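How to Re-wax a Cotton Jacket at Home

A guide for the first time, from the Drurstead Mending Pages 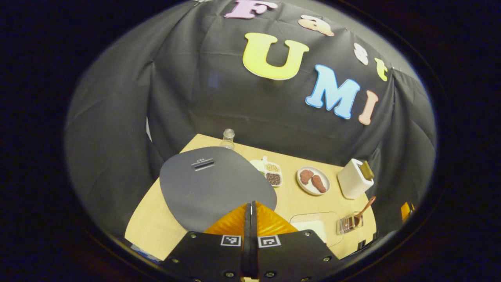

How often does a waxed jacket need new wax?

Once a year is enough for most jackets, and the best month is September, before the heavy rain. If you wear the jacket every day on a farm or on a bicycle, do it again in March. When rain stops forming drops and the cotton becomes dark at the shoulders, the wax is finished in that place.

I learned this work after I moved to Vevstead, where it rains very much and a good jacket is expensive. My first try was bad. I used too much wax and the sleeves stayed sticky for weeks. The method below is the one I use now.

What you need

A tin of wax dressing for cotton, the one for clothes and never the one for furniture or shoes. I buy Horgan, but any good dressing will do.
A clean sponge, or an old cotton cloth without colour
A pan with water
A hair dryer
A stiff brush
A coat hanger which is strong and wide
Old newspaper for the table

Cleaning the jacket

Do not put the jacket in the washing machine. Hot water and soap take out the wax, and afterwards it is very difficult to put it back evenly. Hang the jacket outside and let the mud dry. Brush it off, then wipe the cloth with a sponge and cold water. Collars are usually the dirtiest part and need more patience.

Leave it to dry for one night, away from the radiator. Empty the pockets too. I once melted a sweet into the lining and it is still there.

Warming the wax

Take the lid off the tin and stand the tin in a pan of hot water. The water should come to half the height of the tin. After 10 minutes the wax is clear like oil. Keep the heat low and stay in the kitchen — wax can burn, and you must not heat the tin directly on the flame.

Putting it on

Lay the jacket on the newspaper and close the zip. Dip the sponge, press it on the edge of the tin, and rub a small part of the jacket in circles. Begin with the back, where the surface is large and mistakes are easy to correct. Then do the front, the sleeves and the collar.

Seams need the most attention. Water comes in there first, so push the wax into the stitches with a corner of the sponge. Do not wax the inside, the corduroy of the collar or the inner side of the pockets. If the wax in the tin becomes white and hard, change the hot water.

Finishing with the hair dryer

The jacket now looks terrible, with white lines and thick places. Hold the hair dryer a hand's width from the cloth and move it slowly until the wax melts and goes in. Wipe off what remains on top with a dry cloth. I need 30 minutes for this part, with a short stop so that the dryer can cool.

Drying

Hang the jacket in a room with fresh air for 2 days. Keep it away from other clothes, and do not sit on a pale sofa with it in the first week. The smell goes away slowly.

Small tears should be repaired before the waxing, as a patch does not hold well on new wax. For big tears I send the jacket to a repair shop in Markodbridge — they wax it again after sewing, but ask for the price first.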